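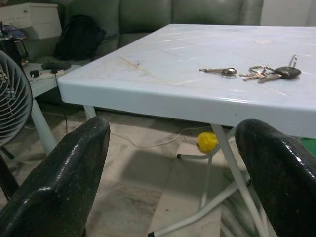 Plirnar 钥匙整理数据集 说明文档

版本与更新日期：2022年6月8日

Plirnar 是我们在 Pretis 公寓服务部做的一个桌面抓取项目，内容很小：把退租和保洁交回来的钥匙从台面上夹起来，放进对应的格子。这份文档写给两类读者，一类是想拿数据训练抓取策略的人，另一类是我们自己前台、保洁和维修的同事，他们经常问这些录像拿去干什么了。技术部分可以跳着看，“岗位上的变化”那一节请一定看看，那是我们写得最起劲的一节！

目录
背景
数据内容
采集方式
目录结构与读取
标注规则
岗位上的变化
已知问题
使用范围
更新记录

背景

Pretis 管的房子很散，钥匙也跟着散。一套房通常有入户门、信箱、储物间三种钥匙，有的还带车位遥控器，长租客退房时往往一把抓起来全放在桌上就走。过去的流程是：保洁把钥匙装进信封，写房号，下班前带回前台；前台逐把核对，登记到 Hikgate 系统，再挂到墙上。月底退房集中的几天，前台光核对钥匙就要忙到很晚，第二天早上还得应付来取钥匙的新租客。

去年12月我们在前台后面的小间里试着摆了一台 Rantala 桌面机械臂，想看看它能不能先把钥匙分开、摆正，让人直接看齿形和编号。第一个星期基本都在掉钥匙，但是大家看得很开心，好几位同事下班了还不走，围着出主意。现在这套东西能接手分拣的前半段了，我们就把过程中攒下的数据整理出来。

数据内容

共464条演示，每条是一次完整的任务，从夹爪离开起始位开始，到回到起始位结束。其中69条是失败演示，我们保留了下来，并且单独标记。失败里最多的是夹住钥匙环以后整串转了个方向，其次是薄钥匙贴着桌面夹不起来。

任务分四种：
single_key：单把钥匙，夹起后放入格子
key_ring：带环的一串，整串移动，不要求拆开
key_with_fob：串上带车钥匙或门禁扣
mixed：台面上同时有单把和成串的，按指令先后取放

采集地点一共19处，有前台小间，有我们的值班室，也有样板间和还没出租的房子。场地没有刻意布置，屋里原来有什么家具就留着什么家具，桌子也各不相同。折叠桌的面板反光和接缝对视觉模型是个不小的考验，训练时如果只用一种桌面，换到另一处成功率会掉得很明显。我们自己就吃过这个亏。

采集方式

所有演示都由人遥操作完成，操作员是从前台、保洁、维修三个班组里报名的同事，每人先练习半天。练习期间的录像没有放进数据集。

相机装在腕部，朝向夹爪前方，画面下方一般能看到两根指头。另外记录关节角、夹爪开合度和操作员的按键。没有录音。早期我们还加过一台固定在三脚架上的俯视相机，后来发现搬场地时每次都要重新标定，太耽误工夫，就撤掉了，相关文件也已删除。

关于节奏：我们要求操作员按自己舒服的速度来，所以不同人之间差别很大。维修班的同事手最稳，接近目标时几乎没有多余的修正；前台的同事动作快，松手也快，有时候钥匙还悬着一点就放了。两种风格都有用，做模仿学习时建议按 operator_group 字段分开看一眼，再决定要不要混在一起训练。

目录结构与读取

解压后最外层有三个文件夹：

episodes 每条演示一个子文件夹，内有腕部视频、状态序列和元信息
labels 标注文件，按演示编号命名
splits 训练、验证和测试的划分清单

测试清单里有163条演示，全部来自训练中没有出现过的场地。请不要把它们混进训练集再报结果，我们内部有一次就是这么搞错的，分数高得吓人，白高兴了两天。

状态序列与视频按时间戳对齐。读取脚本在 tools 里，随数据单独下载，运行前先把路径配置改成自己的。若视频比状态序列多出一两帧，截掉末尾即可，对齐不受影响。

元信息字段：
site_id 场地编号，与公寓地址没有对应关系
task 任务类型，取上面四种之一
operator_group 操作员所属班组
success 是否成功
note 操作员当时写的备注，中文，原样保留

note 字段请别删！里面有不少好东西，例如“环太松，夹头部比夹环好”“这把薄，先往桌边推一下”。我们后来的抓取点策略有一半是从这些备注里学来的。

标注规则

成功的标准是：指定的钥匙完全落入指定的格子，夹爪已经松开，并且没有把别的钥匙带离桌面。轻微碰动旁边的钥匙不算失败。钥匙搭在格子边上算失败，哪怕看起来轻轻一碰就能掉进去。

抓取点标在指头闭合的那一刻，分为头部、杆部、环、挂件四类。如果同时夹住环和挂件，标成挂件。两位标注人员意见不一致时，请当班操作员看录像决定，因为只有操作的人知道当时想夹哪里。

岗位上的变化

先说前台。原来核对钥匙的人要把每一串摊开、翻面、找编号，现在机械臂把它们摆成一排，人只看和登记。Hikgate 里的最终确认仍然由人点，这一条我们讨论之后写进了流程，以后也不打算改。钥匙交错一把，受影响的是住在里面的租客，责任必须落在能打电话、能上门的人身上。

月底的加班少了许多。省出来的时间，前台同事自己提议用来做交房回访，这件事大家想做很久了，一直腾不出手。

保洁这边变化也挺大。以前要写信封，手上常常还戴着手套，字写得歪歪扭扭，回来还得被问“这是3还是8”。现在交钥匙时扫一下房号，把整串放进托盘就行。有同事说，最高兴的是不用再找笔。

维修班本来和钥匙关系最小，却成了最投入的一组。夹爪指垫磨损、桌腿不平、线缆绊脚，这些都是他们解决的，现在机械臂的日常保养也归了维修班，排班表里给这项工作留了固定工时，并计入技能津贴。

也有没处理好的地方。刚上线时，机械臂一停，后面等着登记的人就只能干等，因为手工核对用的台面被它占了。后来我们在旁边另留了一张桌子，随时可以退回人工流程。还有同事觉得小间里多了一台相机不自在，所以采集只在操作员按下开始键之后进行，结束即停，当班的人随时可以要求删掉自己参与的演示。我们也答应过，录像不用来考核谁快谁慢，operator_group 只写到班组，就是这个缘故。

已知问题

黄铜色钥匙在数据里偏多，深色和彩色涂层的钥匙偏少，遇到后者检测容易漏。

强逆光的录像里，桌面反光会盖住钥匙齿，做齿形识别的请先筛一遍。

钥匙环缠在一起的情形很少。这种情况我们目前还是交给人解，人解得又快又好。

夹爪指面沾灰以后摩擦会变化，状态序列里看不出来，只有部分备注提到过。有打算做触觉或打滑检测的朋友，请留意这一点。

早期演示的夹爪开合度读数略有偏移，换算表放在 tools 里。

使用范围

欢迎用于抓取、模仿学习、物体分割和失败检测的研究。请勿尝试从画面还原齿形去配制钥匙；采集用的钥匙都来自已经换掉的旧锁，配出来也打不开任何一扇门，但这种做法我们不接受。也请勿用于评估个人的工作表现。

引用时写明 Plirnar 和版本即可。如果您在自己的单位也试了类似的做法，特别想听听班组里的反应，好的坏的都想听！

更新记录

本版：补充了失败演示和操作员备注，测试清单改为按场地划分，修正了一批挂件类抓取点的标注。
上一版：首次在内部共享，仅含单把钥匙任务。
下一版计划：增加深色钥匙和缠绕的钥匙环，尝试左右两侧不同方向的来光，维修班已经在攒旧钥匙了。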